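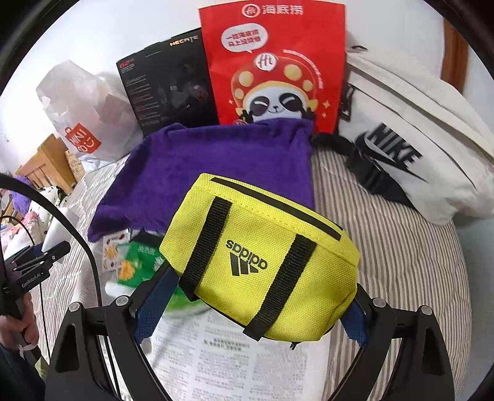
December 5, 2020

Seam strength, coated pouch fabric, second round

Picked up where we left off with the Stivik thread. The first batch of seams was sewn at 5 mm stitch length, which Kenneth Ocampo thought was too long for a fabric this stiff. Resewed at 3 mm on the same machine, same needle, tension left alone. Lapped seams only this time. The French seams can wait until the new presser foot comes.

Cut 34 strips from the Nautiyal roll, all along the warp. The outer edge of the roll has a crease running down it, so I threw away the first hand's width. Strips 9 and 22 were cut crooked and I set them aside.

Pull test, flat clamps, slow speed:
Best seam, 3 mm stitch: 964 N, fabric tore next to the clamp
Worst seam, 3 mm stitch: thread broke early, skipped stitch found at the break
Old 5 mm seams, repeat: thread broke every time, fabric undamaged

So the longer stitch fails in the thread and the short one mostly fails in the fabric. I would like to see that hold on the weft strips before we write it down anywhere else. A clamp tear is not a proper result either – the strip is being pinched, and the real number for the seam is higher than what we read. Arsen Tkachenko says rubber facing on the jaws would help. There is some left over in the drawer under the Retton press.

Zipper tape: sewed three short lengths to scrap with a single row. The tape puckered on all of them. Lowered the foot pressure one turn and it got better but did not go away. Try basting tape next time, the narrow kind.

Webbing bar tacks: not started. The Stodudel webbing frays badly when cut with shears. Use the hot knife and open the window.

Abrasion wheel is set for 200 cycles on the uncoated side. Stopped it once to clear lint, counter kept its place. Leave it running and don't reset it.

To do
Weft strips, same thread, same stitch
Face the jaws with rubber, rerun the best four seams
Order needles, size 16, we are down to one packet
Ask Kenneth if the load cell is still due for calibration in February
Label the box of tested strips – the old ones are mixed in with the new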